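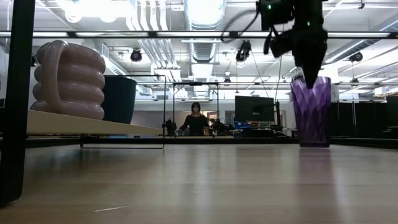 Department of Design and Material Studies — Student Project Reports

Tea Breaks and Shared Crockery in the Drendar Building
Report submitted by Wanting Yan, November 6, 2019

Introduction

The Drendar Building houses the design studios and two floors of teaching rooms. Each floor has a small kitchen stocked with mugs bought by the department. In August the department asked for a study of how these mugs are used, as the annual cost of replacing them had risen for the second year. This report sets out the method, the main findings and the changes proposed.

Method

A questionnaire was sent to all students and staff with a desk in the building, and 124 replies were received. The mugs in each kitchen were then counted at the start and end of every working day for 10 days. Short interviews were held with members of the cleaning team, whose knowledge of where mugs are left proved more exact than the answers given in the questionnaire.

Findings

The department had bought 80 mugs at the start of the previous year. Almost 10 of these were known to be broken. Most of the others missing from the kitchens were found on desks, window ledges and in the print room, often unwashed. Loss was therefore a smaller problem than had been assumed, and slow return a larger one.

Replies showed a clear difference between plain and unusual mugs. People who used a mug with a marked shape or colour, such as a ribbed pink one, said that they washed it and put it back in the same place. Plain white mugs were treated as belonging to the building in general and were left wherever the drink was finished. Several replies mentioned handles. A handle too small for two fingers was the most common complaint, followed by mugs that did not stack.

The second-floor kitchen, known to its users as Wei, had the best rate of return. It has open shelves facing the door. The ground-floor kitchen, Olo, keeps its mugs in a closed cupboard above the sink, and its users often took a fresh mug without checking the draining rack.

Proposals

It is proposed that the cupboard doors in Olo be removed and that a return tray be placed in the print room. Future orders should mix shapes and colours. A quote has been requested from Cistovance for a small trial order, to be shared between both kitchens.

Limits of the study

The count took place in a quiet part of term — the final-year studios were away on visits for part of it — and should be repeated in a busier period. The questionnaire did not ask about mugs brought from home, and these were left out of the count where their owners could be identified.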